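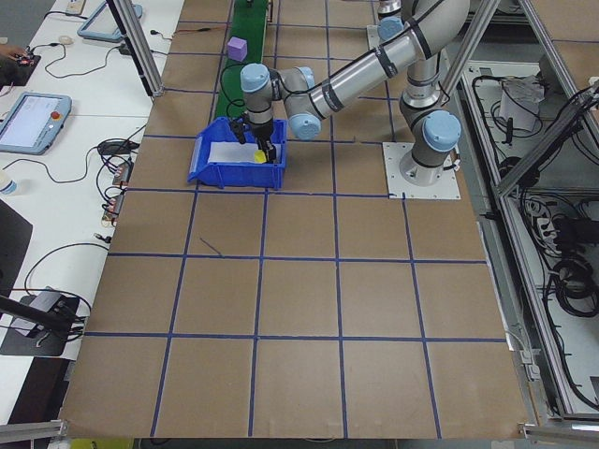
Tatthorpe Paper and Print Club – Visits

Our December outing was the one I'd been bugging everybody for since spring: the Katayama paper mill, out past Rirngate, which opens its doors to the public for a single afternoon each winter. I make cards and little notebooks at my kitchen table, so a building where paper comes off a machine in one endless sheet is pretty much my idea of a theme park.

We met at the bus station, piled into two vans and got there a little after one. The parking lot was already packed (get there early if you go!) and there was a line for visitor badges that went right out the door. They gave us ear plugs, hairnets and a lovely oatmeal cookie each, and then split us into groups. I ended up in group 5 with a family who had three kids under ten and a couple who collect old stationery, and we got along great.

The tour starts at the wet end, where the pulp is stirred up in a huge tub with a whole lot of water. It looks like oatmeal and smells like wet cardboard with a bit of boiled cabbage. I'd been warned about the smell and I kind of liked it. From the tub it gets sprayed onto a moving mesh, and the water drains out through the bottom so fast that you can walk alongside and see the point where the shine goes off the surface. Our guide called that spot the dry line and said the crew watch it all day long. I could have stood there for an hour, but the kids wanted to see the big rolls.

The big rolls are worth it, though. The sheet goes up and down over heated cylinders – it's so warm in there that all our glasses fogged – and comes out at the far end onto a reel taller than me. There was a board next to it with the numbers for that morning's reel: 312 on the line for width, 1,599 on the line for weight. I wrote them down and forgot to write down the units, so you'll have to go and look for yourselves. One of the kids asked how long it would take to draw on all of it and the guide said he'd be retired first.

After that came the part I'd been waiting for, the finishing room. They make a heavy cotton stock there called Drurex, which some of you have bought at our spring swap without knowing where it came from. It gets pressed between felts to give it that soft, slightly fuzzy texture, then it's trimmed and sorted by hand. The sorters flip through a stack so quickly it sounds like a deck of cards being shuffled, and they pull out any sheet with a speck in it. I asked to see a reject and truly could not find the speck. The rejects go straight back into the tub, so hardly anything gets thrown out.

There was a hands-on table at the end where you could pull your own sheet with a small mold and deckle. My first one came out thick on one side and with a hole in the other. My second was much better! You have to give it a little shake front to back and side to side while the water is still running through, and then stop before you think you should. We all got to take our sheets home between blotters, and mine is drying under the dictionary as I type this.

Coffee was in the old boiler room, which has been turned into a cafe and is freezing. Wear a real sweater. The soup was good, the sandwiches were a bit sad and gone by three anyway. The shop next door sells ends of rolls and bags of offcuts by weight, and I went in for one bag and came out with 2 – plus a pack of envelopes in a mustard color I have no plans for.

A few things if you're thinking of going next winter. The floors are wet in the first hall, so no nice shoes. There are a lot of metal stairs, but they have an elevator and were happy to take people around that way if they asked at the desk. You can take pictures everywhere apart from the finishing room. And bring cash for the shop, the card reader gave up while I was in line.

I've put a handful of the Drurex offcuts in the club cupboard, second shelf, in the blue folder. Help yourselves, but please leave me the long ones for the accordion books.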